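4.2 Reading aloud and the place of the pause

The second part of the study looked at where readers stop for breath when a poem is read aloud from the page. Most handbooks on verse tell the reader to follow the punctuation and to let the line ending pass if no mark stands there. Teachers often say the opposite, and ask for a short pause at every line ending so that listeners can hear the shape of the poem. We wanted to know what readers do when they are given no advice at all.

We used 12 short poems from the Ferkthorpe collection, all in rhyme and none longer than 18 lines. The poems were chosen so that some line endings carried a comma or a period and others carried no mark. Readers were adults from two evening reading groups. None of them had studied verse beyond high school. Each reader was handed the poems on separate sheets, was given time to look them over in silence, and then read them aloud once. Recordings were marked up by two listeners working apart, following the scheme in Hsieh (section 2), which separates a full stop for breath from a slight drawing out of the last word. Where the two listeners did not agree, the line ending was left out. This gave us 3,280 line endings for the analysis.

At line endings with a punctuation mark, readers nearly always paused. At line endings with no mark, they paused or drew out the last word in 75 percent of cases. This is higher than we expected from the handbooks. The rhyme seems to be part of the reason. When the unmarked ending fell on the second word of a rhyming pair, readers were more likely to pause than when it fell on the first. Several of them said afterward that they had "waited for the rhyme" and slowed down once it came.

Pauses inside the line were less regular. A comma near the middle of a line was usually kept, but a comma after the first word was often read straight through. Repeated words had an effect we had not planned for. When a word came back within two lines, many readers gave it more weight the second time and left a small gap before it. The Seltel scheme has no category for this, so we noted these gaps by hand and do not report a figure for them.

We also compared first lines with last lines. Readers took the last line more slowly in every poem but one, a comic piece, where the last line was read at the same speed as the rest. The slowing began before the last line itself, often at the start of the last sentence. This agrees with what Zusier reports for prose read aloud, and it may have little to do with verse as such.

Two limits should be kept in mind. The readers knew they were being recorded, and this may have made them more careful at line endings. The poems were also printed in large type with wide spacing, and a different layout might give a different result. Section 4.3 takes up the question of layout with unrhymed poems.

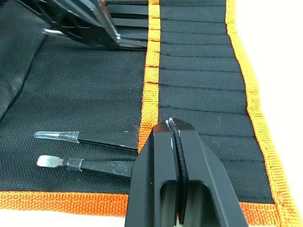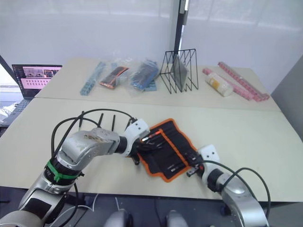 Figure 3. Black tool roll with orange trim, in both views.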